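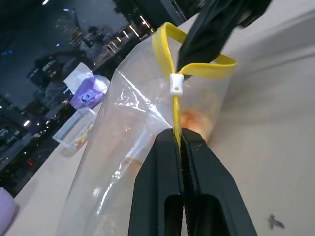 Figure 7.1 Two grippers working on the yellow drawstring of a clear bag. The lower jaws hold the strap beneath the cord lock; the upper gripper reaches into the loop.

Chapter 7
Shared Workpieces and Soft Goods: Rules for Two-Arm Cells

Chapter contents
7.1 Scope and terms
7.2 Where the general rules stop
7.3 Grip force and pinch points
7.4 The hold-and-release rule
7.5 Written task limits
7.6 Records and review
Problems

After working through this chapter, the reader should be able to state which hazards are added when two arms hold the same object, set a grip force limit for a thin plastic part, write a release order for a two-arm task, and fill in a task limit sheet of the kind used in Section 7.5.

7.1 Scope and terms

Chapters 4 through 6 treated the robot arm as a single machine with one tool and one load. The load was rigid, its mass was known, and its position could be worked out from the position of the tool. Many tasks outside the factory meet none of these conditions. Bags, cords, cloth, and film change shape when they are touched. If a second arm takes hold of the same item, the two machines are joined through it for as long as both grips are closed.

In this chapter a shared workpiece is any item held, or able to be held, by two or more grippers during the same step of a task. Soft goods are items whose shape cannot be taken as fixed for the purpose of planning a motion. A drawstring bag falls under both headings when both arms work on its strap. The bag in Figure 7.1 also has contents, and the contents must be entered on the task sheet as a separate load. A load that can shift inside its container is called a loose load, whether or not it shifts in a given run.

The term holding arm refers to the arm that keeps the workpiece in place. The term working arm refers to the arm that moves part of the workpiece relative to the holding arm. The roles may change from one step to the next, but within a single step each arm has one role only. Role names are assigned by the task sheet. They are not inferred from left and right, or from which arm moved first.

7.2 Where the general rules stop

A risk assessment made for one arm cannot be doubled to give an assessment for two. Three matters need separate treatment.

The first is the space between the arms. Each arm may keep to its own speed limit while the gap between them closes at the sum of the two speeds. The limit that matters to a hand in that gap is the closing speed, and it is the closing speed that must be written down.

The second is tension. A strap held at both ends can store force that neither arm's load reading shows clearly. When one end is let go, the strap and anything attached to it may move quickly. Hard fittings such as cord locks, buckles, and hooks are to be treated as possible flying parts if the strap is under tension at release.

The third is stopping. A protective stop applied to one arm leaves the other free to pull unless the two stop circuits are tied together. For all cells covered by this chapter, a stop on either arm is a stop on both.

The Hulcombe code of practice, used as the worked reference in this book, handles these matters in a single clause:

"Where two arms may hold one workpiece, they shall be assessed, guarded, and stopped as one machine."

The clause applies to the task as well as to the hardware. Two arms bolted to the same table but never assigned a shared workpiece may still be assessed one at a time, provided their work areas do not overlap.

7.3 Grip force and pinch points

Ridged jaws hold thin plastic well at low force. They also mark it, and at higher force they may cut it. The grip force limit for soft goods is therefore set from the workpiece and not from the rating of the gripper. The procedure is as follows.

Close the jaws on a sample of the material at the lowest setting. Pull the sample by hand gauge along the line of the intended motion. Raise the setting by one step at a time until the sample no longer slips at the working load. Record that value. The task limit is the recorded value plus one step, and it may not be raised during a run.

In the Skasley trials the limit for flat drawstring material was set at 40 percent of the rated force of the gripper used. The figure is given to show the form of the result. It should not be carried over to another gripper or another strap.

Pinch points are listed by position. For a pair of jaws closing on a strap, the list includes the space between the jaw faces, any opening in the jaw body large enough to admit a fingertip, and the loop of the strap itself. The loop is often left off the list. A loop drawn tight by a moving arm is a pinch point for as long as the motion lasts, and a hand must not be placed in it to help the strap along.

7.4 The hold-and-release rule

The rule has four parts.

(a) The holding arm closes and confirms its grip before the working arm makes contact.
(b) The working arm moves only while the holding arm is at rest.
(c) The tension is brought down to the release limit before either grip opens.
(d) The working arm opens first and clears the workpiece before the holding arm opens.

Part (d) may be reversed where the workpiece is resting on a surface and the sheet says so. Parts (a) and (c) have no exceptions.

A lost grip ends the step. The arm that still holds the workpiece stays closed and at rest until an operator has looked at the cell and cleared the fault. An automatic second attempt is permitted up to 3 times if the load is listed as light and no person is inside the marked area. Each attempt begins again at part (a).

7.5 Written task limits

Each shared task is covered by one sheet. Table 7.1 lists the entries required, in the order used on the Jasińska form.

Table 7.1 Entries on the task limit sheet
Workpiece and material
Loose load, if any
Holding arm and working arm, by step
Grip force limit, each arm
Closing speed limit
Release limit
Items left on the work surface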